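3.2 Household textiles and the condition of their edges

The second group of items in the survey consists of small textiles kept for use about the house: dish towels, dusting cloths, napkins, pillow covers, and pieces cut from worn clothing and kept as rags. These items are poorly covered by the existing literature on domestic tidying, which tends to treat cloth as a single category and to record only whether it has been put away. In the Grodano households, cloth accounted for 47 of the items entered in the room inventories, more than any other material. It was also the group in which the two coders disagreed most often during the pilot round.

Most of the disagreement came from the state of the cloth at the time of recording. A folded towel has a clear outline, and its size can be estimated from the number of layers. A bunched towel has neither. Sikora's original sheet had a single field for state, with the values "folded," "hung," and "loose." The field was dropped after the pilot and replaced with two separate entries, one for the overall form of the item (flat, folded, rolled, bunched, hanging) and one for its edges (hemmed, seamed, frayed, not visible). An item may take more than one form value. A cloth gathered at the middle and free at the bottom is entered as both bunched and hanging, with the larger part given first.

Figure 4 gives an item of this mixed type. The plaid cloth, checked in navy blue, white, gray, and pale yellow, is gathered into a rounded mass at the top, and a lower portion hangs down. The edges along the top seam are frayed and unfinished, and a lighter inner lining shows at the upper fold. Under the revised sheet the form entry is "bunched, hanging" and the edge entry is "frayed."
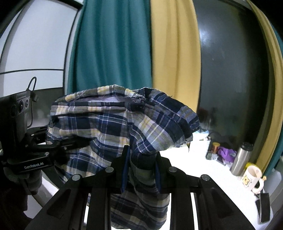
Domestic Materials Group, Department of Housing and Interior Studies

Figure 4. Plaid cloth with frayed top seam and lighter lining, coded as bunched and hanging.

The lining matters for classification. In the first version of the codebook, a cloth was assigned to a use category by its pattern and its weight, and plaid pieces were entered by default as kitchen textiles. A lined piece does not fit this rule well. Single-layer dish towels have no lining, and a piece with a second, lighter fabric inside may have come from a garment, a bag, or a cover. The present codebook therefore has the coder record the lining first and leave the use category open unless the resident supplies it at interview. The item in Figure 4 was left open at the coding stage and is counted under "use not assigned" in Table 2.

Frayed edges raise a similar problem. Mac Suibhne proposed that fraying be used as an indicator of age, on the grounds that a textile in regular use loses its hem before it loses its color. The interviews gave only weak support for this. Residents in 11 of the households reported cutting up larger pieces on purpose and leaving the cut edges as they were, so that a frayed edge could be quite new. We kept the edge entry as a description of condition and did not use it to estimate age. Where a raw edge runs along a seam, as in Figure 4, the coder adds the letter S, which allows these cases to be separated later from pieces cut across the middle of the fabric.

3.3 Surfaces and neighboring items

Cloth was seldom recorded alone. In the same view, a second textile, purple and crumpled, lies on a white tabletop next to a small yellow-and-brown container with a rounded lid, with a dark tray and small scattered items beneath them. Groupings of this kind were common on tables and counters and were entered as clusters. A cluster is defined as a set of items touching or overlapping on one surface, and the surface is recorded once for the whole set. Trays are entered as items within the cluster and not as surfaces in their own right – a decision that was taken for consistency with the Burkamow inventories and that somewhat lowers the surface totals.

Small items scattered on a tray were entered on one line as "mixed small" unless the resident named them. Itemizing them took the coders a long time and gave poor agreement, and none of the analyses in Section 4 depend on them.

Curtains and other hung furnishings were excluded from the textile group. They are fixed to the room and are not tidied in the sense used here, although they affect the recording of color. The teal and mustard-yellow curtains behind the items in Figure 4 are an example of strong background color, and pale yellow in a check pattern is easily misjudged against it. Coders worked with a printed color card throughout, and colors were entered in order of area wherever the pattern allowed.

3.4 Agreement after revision

Irena Adamczyk and Kazimiera Sobczak coded a sample of 100 items independently with the revised sheet. Agreement was highest for surface and lowest for edge condition, where the value "not visible" was the main source of difference. A bunched cloth hides most of its own border, and the coders differed on how much edge had to be exposed before a value could be given. The rule adopted was that any continuous visible length is enough, and that the value applies only to the visible part. Disagreements remaining after this rule were settled in discussion with Mieczysław Sowa, who had not taken part in the coding.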